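Zander Opens Kundstead Test Network to Outside Validators

Hukier, January 2, 2018 – Zander, the company developing the Kundstead blockchain, today opened its test network to outside validators. Until now the network has been run only by Zander's own staff and by its hosting partner, Birkett.

Anyone who completes the sign-up form and keeps a node online can take part. The test network has 194 places for outside validators in this first round. Places will be given out in the order that completed forms are received, and applicants who miss out will be moved to a waiting list for the next round.

Kundstead is a ledger for small payments between shops, suppliers and delivery firms. Blocks are approved by validators who lock up a deposit of tokens. A validator that signs two conflicting blocks loses part of that deposit. A validator that goes offline for a long period is removed from the active list and must apply to rejoin.

"We have tested the software on machines we control, and we have found the bugs that turn up on machines we control," said Aurelio Garrido, head of network operations at Zander. "We need people with different connections, different hardware and different habits. Some of them will forget to update. We want to see what the network does then."

How the test works

Each validator will receive 500 test tokens when its node first connects. Test tokens have no cash value, can't be moved to the main network and will be erased when the test ends. They are used only to make deposits and pay test fees.

The network will produce a new block every 60 seconds. Zander plans to shorten that time later in the test, once it has enough data on how quickly blocks reach nodes in distant regions. Changes to the block time will be posted to the validator mailing list before they take effect.

Validators may run the software on a rented server or on a computer at home. Version 2 of the node software, released with this announcement, uses less memory than the first version and can restart after a power cut without downloading the whole ledger again. It also fixes a fault found in October that caused some nodes to report the wrong deposit balance after a restart. No balances on the ledger itself were affected.

Nodes still running the first version will be refused a connection. Operators should back up their key file before they upgrade – Zander doesn't keep copies of validator keys and can't restore one that is lost.

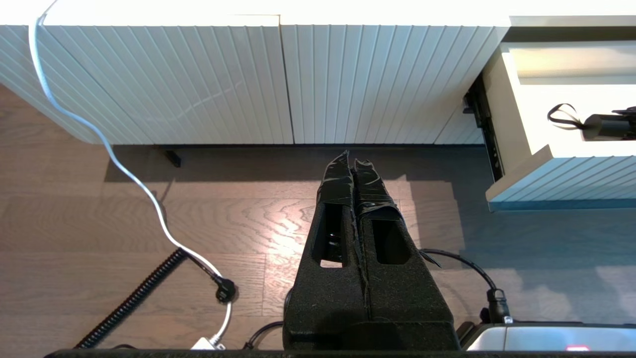
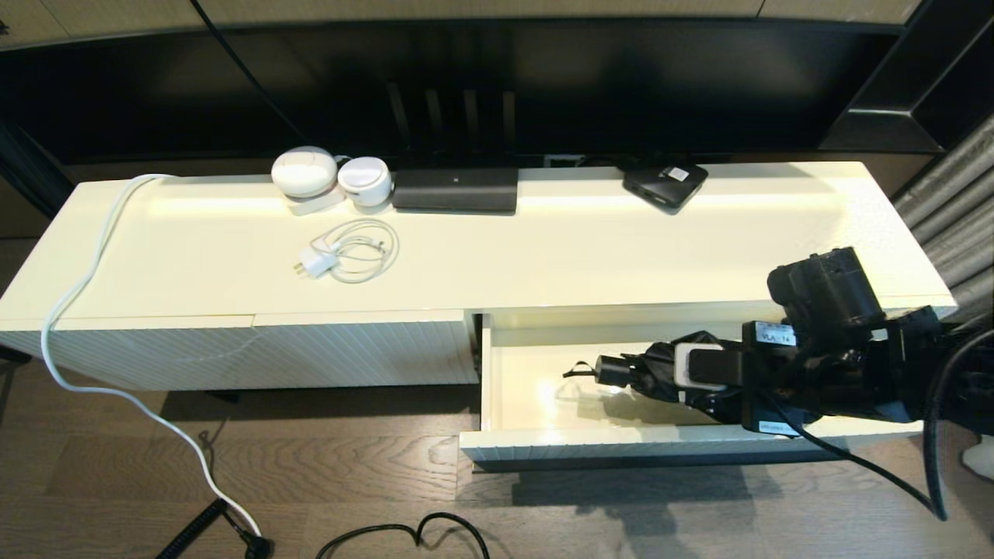 Zander will publish a report at the end of the round covering uptime, missed blocks and any penalties applied. Individual validators will be listed by their public key only. Operators who want their name shown beside their key can ask for this on the sign-up form.

Birkett will continue to run the entry nodes that new validators use to find the rest of the network. Zander said it intends to hand over more of these entry nodes to outside operators during the test, and that the main network will not launch while a single company runs all of them.

"There is no launch date for the main network and we aren't going to announce one today," Garrido said. "People have asked about a token sale as well. None is open. If someone offers to sell you Kundstead tokens, they are not ours, and we would like to hear about it."

Taking part

The sign-up form, setup guide and source code are available through the Kundstead project page. Applicants must supply a working email address and the public key of the node they plan to run. No payment is required at any stage.

Questions about setup should be sent to the validator mailing list, where Zander engineers will answer during office hours. Security problems should be reported privately through the contact form on the project page and not posted to the list.

About Zander

Zander develops ledger and payment software for small and midsize businesses. The company is based in Hukier.

Media contact: Aurelio Garrido, Head of Network Operations, Zander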